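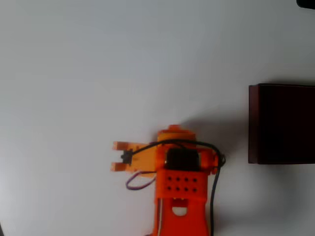 Last edited: January 2, 2024

Thread: Credit notes against last year's invoices

Sosex51
Finally got my head round credit notes and I'm so pleased! A customer sent goods back in May, invoice no. 557, and I raised the note with the original number on it. VAT came out right first time.

Palacios
Well done! I'd have cancelled the invoice and issued a new one though. Much cleaner.

Citlali Galindo
Please don't, Palacios. Once it's gone to the customer the number is used, and you'd leave a gap in the run. 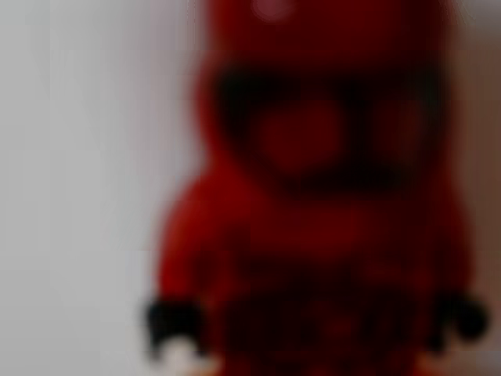

Sosex51
Credit notes get their own run of numbers in my books, starting with CN, and I love how easy they are to find now. I put the reason on each one too. If I sold a red figurine with a dark band across the face, I'd write exactly that on the note, same wording as the invoice.

Palacios
Still think one run for everything is simpler. Mine has worked for 12 years.

Citlali Galindo
Fair enough, if your prefixes are clear. Sosex51, do you send the note by email or post?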